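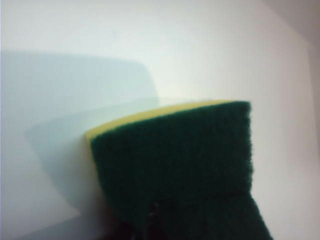

According to Emlyn Bowen, Plavura was written at half its present speed, and the band only doubled it on the last day in the studio. Other members remember it as fast from the start.

Plavura is the second single by the folk rock group Surutstead, released in May on the Brorkard label. It is in D minor and runs at 28 bars per verse, an unusual length that comes from a repeated closing line.

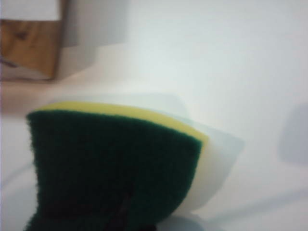 The recording was made at Powell, a former chapel, with one microphone for the voices and another for the fiddle. The drums were added later.

A first pressing of 500 copies on 12-inch vinyl had an instrumental version on the B-side. Later copies replaced it with a live take.
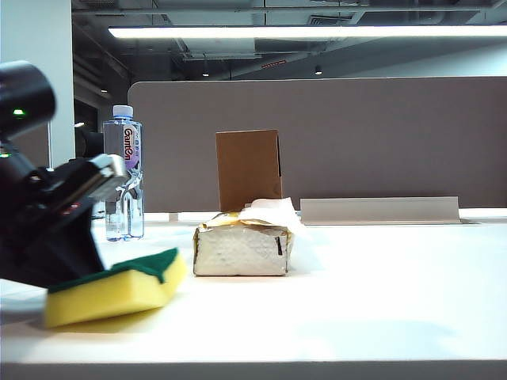

The live take fades out before the final chorus. A full version appears on the group's first album, where it is the closing track.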